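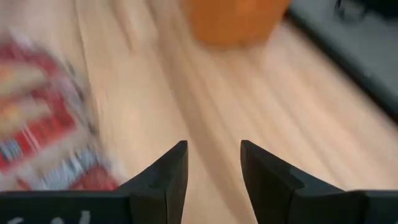

Ciarán Corrigan: I'd hold off calling it a snub. She didn't endorse either candidate in May four years back until after the forum at Ó Ceallaigh Hall, and that endorsement still moved votes on the east side.

Boards > Pellton & Grutby > County Politics > Commission primary

**eastside_marge**
Fair point, and I'd forgotten about the timing! I still think it stings a little for the incumbent. He went to that breakfast expecting to walk out with her support, and he walked out with a handshake and a blueberry muffin. But wow, what a primary. I have lived in Pellton my whole adult life and I can't remember people arguing about the county commission in line at the pharmacy.

**grutby_dan**
Love the energy over here, but can we talk about what was said at the breakfast? All I'm reading is who sat next to who. Did anybody bring up the bus route? Grutby loses evening service if the county pulls its share, and that matters to me a whole lot more than an endorsement.

**Ciarán Corrigan**
They did bring it up, Dan. Both candidates said they want to keep the evening bus. The difference is where the money comes from. The incumbent wants to take it out of road repair and the challenger wants to raise the parking fee at the Pulell lots. Neither of them gave a number, and I was listening for one.

**tallcornfan**
Raising the parking fee is going to go over like a lead balloon with the shops. My sister-in-law works next to the Pulell lots and they already lose customers to the strip out on the highway.

**eastside_marge**
Oh I don't agree at all! Those lots are packed by noon with people who leave their cars there and ride in with a coworker. A small fee bump would free up spaces for shoppers (and pay for the bus, hooray).

**tallcornfan**
Packed on market days, sure. Go by in the morning the rest of the week and tell me it's packed.

**eastside_marge**
I go by every morning, I walk the dog there. We may be looking at different lots. I mean the lower one by the river.

**tallcornfan**
Ah, I mean the upper one. OK, the lower one does fill up.

**precinct_nerd**
Jumping in because I LOVE this stuff. The last commission primary came down to 300 votes, and the turnout on the east side was awful. If her endorsement gets even part of the church crowd to the polls, that's the whole race. So of course she's waiting. She can ask both of them for things right now, and the day she picks one she can only ask that one.

**grutby_dan**
That's a pretty cynical way to look at it.

**precinct_nerd**
I think it's great! She's asking for a bus and longer clinic hours. I'd much rather she use her pull on that than on getting a nephew hired.

**Ciarán Corrigan**
Agree with the nerd. She told the room she wants written answers from both campaigns before she says a word. Clinic hours, the bus, and the polling place at the old school, which has steps at the front and a ramp that doesn't get unlocked half the time.

**grutby_dan**
OK, the ramp is a good one. My dad gave up and went home last time. I take back cynical.

**hollis_b**
I'm the odd one out, I guess. I don't think endorsements should count for anything in a county race. You can meet both of these people at the hardware store. Ask them yourself and make up your own mind.

**eastside_marge**
I did ask! The challenger talked with me for so long my ice cream melted. But plenty of folks work nights and never run into a candidate, so they go by someone they trust. I can't fault them for it.

**hollis_b**
We'll have to differ on that. I'll be at the forum, though. Is it still at Ó Ceallaigh Hall?

**Ciarán Corrigan**
Yes, 7 p.m. The hall holds 300 and I expect it'll be full, so come early. Questions go on cards at the door.

Comments

riverbend: Can someone post the written answers when they come in? I work evenings.

Pam in Grutby: So glad to see people fired up about this. Is there a ride from Grutby to the forum? The last bus back is before it ends.

grutby_dan: Pam, I have room for two in my truck. Send me a message.

precinct_nerd: I'll type up both sets of answers side by side as soon as I have them.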